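A shop that mends what it sells

Interview, July 16, 2024

The woman who runs Ikska did not plan to open a clothes shop. She had spent most of her working life in the accounts office of a bus company, and when the depot moved out of town she took the redundancy money and rented a narrow unit on Sarmiento Street, between a key cutter and a bakery.

"I could sew a bit and I could do the books," she says. "I thought the books would be the useful part. For the first year it was all sewing."

Ikska sells second-hand clothes, mostly everyday things: T-shirts, work trousers, school jumpers, the odd winter coat. Anything bought in the shop can be brought back for a free repair, for as long as the customer owns it. She keeps a card for every repair in a drawer behind the till. The last card filled in before we spoke was number 3013.

She says most repairs are dull. Hems come down and side seams split. Buttons go missing and are never the size you have in the tin.

"People bring in a torn pocket and say sorry, as if they'd broken something of mine. It's a pocket. It had keys in it."

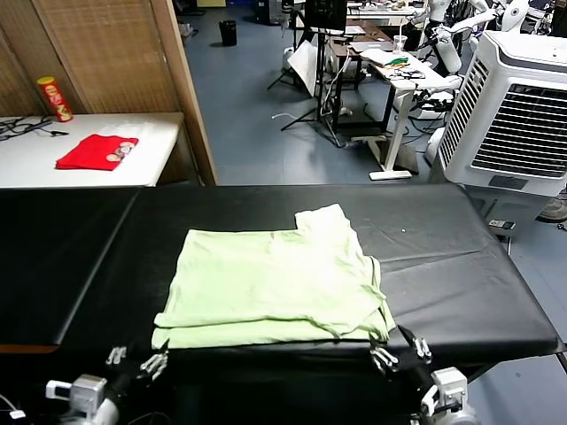 The cotton tops are what keep the shop open. Coats bring in more money each, but they sit on the rail from April until the weather turns, and they take up room. A T-shirt in decent condition is usually gone within the week. She prices nearly all of them the same and does not put labels with famous names at the front.

"I tried that. People came in for the one label, looked at it, and left. Now it's all by size and then by colour, and they have to go through the rail."

Stock comes from house clearances and from people who walk in with bags. She pays by weight for mixed bags and turns down anything that smells of damp. A sorting firm called Workesia used to send her a bale every month, but she stopped when the quality dropped. In the last one there were 379 items and she put 10 of them out for sale. The rest went for rags.

"I rang them up and they were very polite about it. They said that was a normal bale. I said in that case I didn't want a normal bale."

She washes everything herself, at a low temperature, and hangs it on lines in the yard when it is dry enough. She does not own a tumble dryer and does not want one. Her view is that dryers do more harm to cotton than wearing it does, and she will say so to any customer who asks why a shirt has gone short.

The sewing machine is an old Veko that came with the first house clearance she did. It does straight stitch and zigzag and nothing else. She has been offered newer ones and has said no, mainly on account of the weight.

"A heavy machine stays where you put it. With the light ones you're chasing them across the table."

The money is tight but steady. Rent on the unit went up in April to 370 a week, and she put off replacing the shop sign to cover it. She has no staff. When she is ill the shop is shut, and there is a card in the door to say so.

I ask whether the free repairs make sense on paper. She spent years with other people's figures, and she answers this one quickly.

"They cost me an evening or two a week. But the person who comes in with a hem goes out with a jumper, quite often. And if they don't, well, the hem's done." 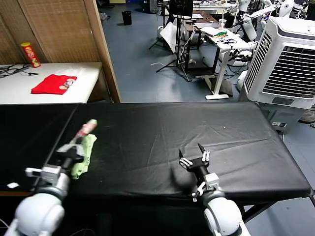
Learning to mend

Since last autumn she has run an evening class in the back of the shop. It began when a customer asked to watch a darn being done and then came back with her sister. The class covers buttons, hems and darning, in that order, and most people stop after hems.

"That's fine by me. If you can do a hem you've saved yourself a lot of trips."

She charges enough to cover thread and tea. Beginners are asked to bring something of their own that needs mending, and nothing they would be upset to spoil. She does not let anyone start on stretchy fabric, which has put off more learners than anything else she can think of.

She has no plans for a second shop. A larger unit came up near the station in spring and she went to see it, mostly out of curiosity. It had good light and a proper stockroom, but the yard was in shade all day, and she would have had nowhere to dry the washing.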